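Speaker notes — "Small Rooms, Loud Bands"
Marilou Cabanatuan
30 Jul 2023, afternoon slot, 20 min plus questions

Hi everybody, thanks for coming in out of the sun. (Wait for the door to close. Check the mic.)

So I book bands for the Lukumay, and if you've never been, it's a former carpet store with a stage at the wrong end. Capacity is 491. People always ask why such a weird number, and the answer is that the fire inspector picked it, and I wasn't going to argue with him!

Start with the Flavetti show in January. We put tickets up at ten in the morning and I went to get a bagel. By the time I was back they were gone, and we had 2171 names on the waiting list. For a room our size! I want to talk about what I did next, and I got some of it wrong.

First thing I did was call their agent and ask for a second night. She said yes right away — I should've asked for two.

Second thing, I moved the support act. Cultetti were booked to open and they'd sold plenty of their own tickets the year before, so I gave them the early slot on both nights and a longer set. They were thrilled. Their drummer wasn't, he had a wedding, but they found a fill-in.

(Sip of water. Next slide.)

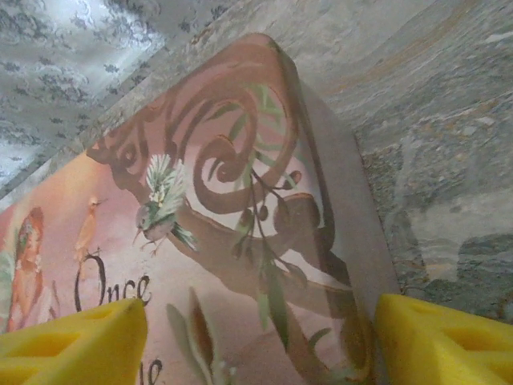
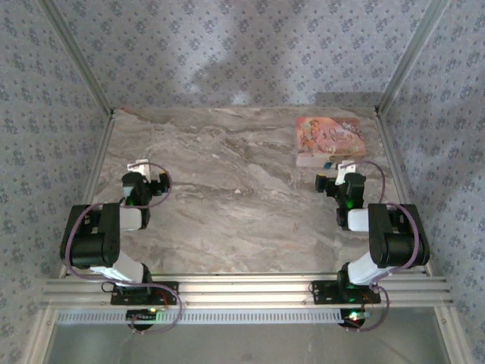

OK, money. Don't rush this part, people want to write it down. We held back 70 tickets each night for the door, cash or card, two per person. The line went past the laundromat by five o'clock. I love a door line. You meet folks who'd never sign up for a mailing list, and they buy shirts.

What I got wrong was the sound check. Flavetti travel with way more gear than our stage can take, and I hadn't read the tech sheet past page one. We opened the doors 40 minutes late on night one. Read the whole sheet, please, even the boring catering bit.

Then tell the Murent story if there's time — the hall across town, 591 seats, they wanted to take night two off our hands. I said no and I'd say no again. Keep it short, their manager may be in the room.

Questions. If it's quiet, ask who here has run a waiting list and how they did it.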